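Small Appetites - Eating Enough at Home When Eating Is a Chore
Speaker notes, Livwood family caregivers evening, Skokiveck
Pfeiffer Room, doors 6:30, start 7 sharp

BEFORE STARTING
Water on the lectern. Clicker - spare batteries in coat pocket.
Handouts on chairs, 41 printed, if short ask couples to share.
Say where restrooms are. Say phones on silent but fine to take pictures of slides.
Not a talk about diets. Not a talk about weight loss. Say this early, last year in Bramum two people left at the break thinking it was.

OPENING
Ask for hands: who has cooked a meal this month and watched it come back untouched? Wait. Let them look at each other.
Next: who has said "just three more bites" to a grown adult? (laugh, usually)
Who I'm talking about tonight - older parent, husband or wife, someone on long treatment, someone living with dementia. Person who used to eat and now mostly doesn't.
I am a dietitian, was also a daughter doing this for four years. Wasn't better at it than anyone. Tell the meatloaf story, SHORT version. Stop at the dog.

WHY APPETITE GOES
Go quick, they want the practical part.
Taste and smell fade with age. Sweet tends to hang on longest - that's why Dad wants ice cream and leaves the chicken.
Medicines. Dry mouth, metal taste, nausea, constipation. Bring the whole list to the pharmacist, over the counter stuff too.
Teeth. Dentures that stopped fitting after weight came off. Loose dentures, less chewing, less food, looser dentures. Draw the circle on the flip chart.
Low mood. Eating alone. Don't rush this one, someone in the room is living it.
Pain, tiredness. Some people are worn out before the fork gets picked up.
Trouble seeing the food. Comes back later under table stuff.

WHEN TO CALL THE DOCTOR
Put this before the recipes!! Last time ran out and had to shout it over people getting coats on.
Clothes or rings suddenly loose
Coughing or choking at meals, wet sounding voice after drinking
Not eating for a full day
New confusion, dizzy on standing, very dark urine
Mouth sores, pain on swallowing
Vomiting that keeps on
Chest pain, can't breathe, can't be woken - that's 911, not the office line
Swallowing trouble = ask for a speech-language pathologist. People think that's only for talking. Don't thicken drinks on your own because a neighbor did.

SMALL MEALS, MORE OFTEN
Big plate is a wall. Small bowl is a maybe.
Five or six little meals. Clock, not hunger - hunger signal may not show up anymore.
Best meal of the day often breakfast. So put the good stuff there. Leftover stew at 8 in the morning is allowed.
Serve half, hold the other half back in the kitchen. Seconds feel like a win for everybody.
Keep things in reach of the chair. Cheese cubes, soft cookies, banana, nut butter crackers if chewing is ok.
Drinks after the food or between, so they don't fill up on water first. 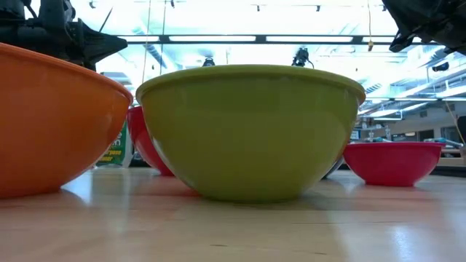

MAKING EACH BITE COUNT
The word is fortify. Write it up. Same amount of food, more in it.
Powdered milk stirred into regular milk, then use that milk for everything - oatmeal, soup, mashed potato, cocoa.
Butter, oil, cream, avocado, cheese. Yes really. Someone will ask about cholesterol. Answer: ask your own doctor, but for a person who is losing weight without trying, priorities often change.
Egg beaten into hot oatmeal while it's still on the stove, cook it through. Tastes like custard. People make a face, then they email me.
Demo numbers for the slide, my own kitchen, my own portions:
plain bowl of cream of tomato, 200 calories
same bowl with cream, cheese and powdered milk, around 300
Nobody had to eat a bigger bowl. Say it twice.
Shakes from the store - fine, useful, cold is better, pour into a real glass. Not instead of lunch if lunch can be had. Sip between meals.
Diabetes, kidney disease, heart failure: STOP, talk to the care team before changing things. This slide is not for you as is. Leave it up long enough to read.

SALT AND OLD RULES
Lots of folks still on a diet sheet from years back. 2000 mg sodium is the line a lot of them say. Might still be right. Might not. Ask if it still applies now that the eating has changed.
Don't drop it yourself. Don't keep it for ever without asking either.
Flavor without the shaker: lemon, vinegar, garlic, herbs, onion cooked slow. Grapefruit - check against the meds.
If meat tastes metallic try it cold, or eggs, beans, fish. Plastic fork instead of metal helps some people.

DRINKING
Thirst goes quiet too.
Anything wet mostly counts. Milk, tea, broth, gelatin, popsicles, melon.
Small cup, filled often. A full pitcher on the table is homework.
Handle they can grip. Two handles if there's a tremor. Try a straw ONLY if swallowing has been checked, straws are trouble for some.
Afraid of the bathroom at night? Move more of the drinking to morning, don't cut it.
Fluid limits from the heart doctor or kidney doctor win over everthing on this slide.

THE TABLE
Plain plate, color that stands out from the food. White fish on a white plate on a white cloth, can't see it, won't eat it.
Busy patterns off. TV off, or radio low if silence is worse.
Light on. Glasses on, hearing aids in, teeth in. Check in that order, takes a minute.
Feet flat, hips back in the chair. Sit up for half an hour after.
Non-slip mat. Bowl with a side to push against. Built-up handles - occupational therapist can look at this, ask for the referral.
Sit down with them. Eat something yourself, even toast. You standing at the sink watching is not company.
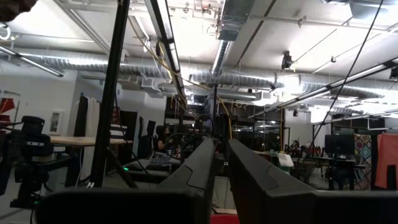
Slide 14. Gripper fingers, dark gray, narrow gap between them.

WHAT NOT TO SAY
Do this as pairs, two minutes, then bring back. Watch the clock, they don't stop.
"You have to eat." - try "I made the soup, do you want the mug or the bowl?"
"You hardly touched it." - say nothing, take the plate, offer something again in an hour.
"I made this specially." - ouch. We all said it.
Two choices max. Open ended "what do you want" gets "nothing" nine times in ten.
If they say no, it's no for now. Come back. No bargaining with dessert, dessert has milk and eggs in it, dessert is food.
Near the end of life this all changes. Eating less can be part of it, comfort comes first, and offering a taste is enough. Pause here. Hospice team will talk about this with you, ask them. Don't put a joke after this slide.

YOU
Caregiver eats over the sink, standing, leftovers. Hands? Yeah.
Cook double, freeze in small tubs, date on lid.
Home delivered meals - sign up sheet at the back table. Not only for people living alone, check with the program.
One meal a week somebody else does. Name the person in your head right now.

KEEPING TRACK
Same scale, same time of day, once a week, write it on the calendar. Daily makes you crazy.
Three day food diary before an appointment. Rough is fine. "Half a sandwich, tea, two bites pie."
Bring it. Doctors get fifteen minutes, paper helps.
Can't stand on a scale? Belt notch. Watch band.

QUESTIONS - likely ones
Vitamins? Not a swap for food, check with pharmacist, bring bottles.
Appetite pills? Some exist, side effects, doctor conversation.
Feeding tube in advanced dementia? Long answer, stay after and we'll talk, don't do this in two sentences from the front.
Is he being stubborn? Maybe. More often it's one of the things on slide 3.
Wine before dinner? Depends on meds and falls. Ask.

CLOSE
Recipe sheet is the yellow one. Custard oatmeal on the back.
Next evening is December, same room, topic is sleep.
Chairs stay out, the choir has the room at 9. Take the soup samples home, lids by the door.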